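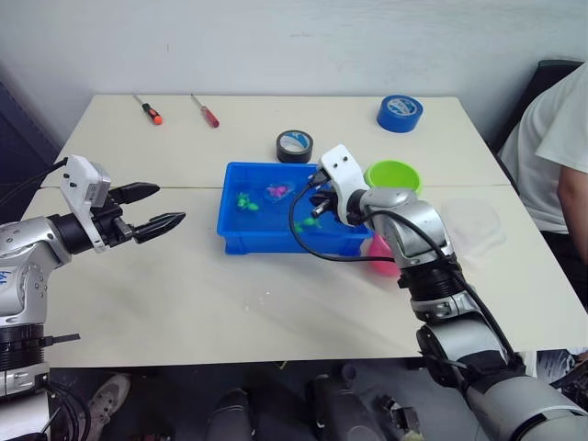
Ticket 867: Hot water supply, Gondent Building, first floor
Status: Open, awaiting part
Reported by: Hjørdis Halvorsen
Date reported: 12/13/24

Fault as reported
Hot water at the first-floor taps runs warm for a short time and then cold. The ground floor is not affected. Similar trouble was recorded in August under ticket 800 and closed after the timer was reset.

Checks carried out
The timer was found to be set correctly. The boiler pressure was normal and no fault code was shown. Valve 2 on the return pipe was stiff and would not open fully by hand.

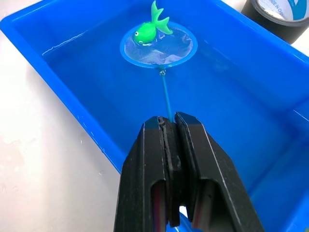 Blue tub with water, net and green toy fish.

The first-floor branch was drained and refilled, and air was let out at the highest point. The flow improved at the kitchen tap but not in the washroom. Staff are asked to use the ground-floor washroom until further notice.

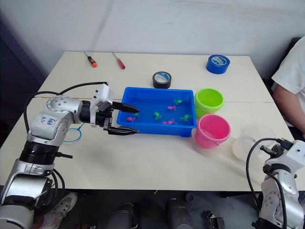 The pump was then run at its higher setting for 11 minutes with no change at the washroom taps. It has been returned to the normal setting. The fault is therefore considered to lie with valve 2.

Action
A replacement valve has been ordered from Gruber. The water to the first floor will be turned off while it is fitted, and notice will be given to Delta and Wulemano as the other tenants. Ticket 800 has been linked to this record.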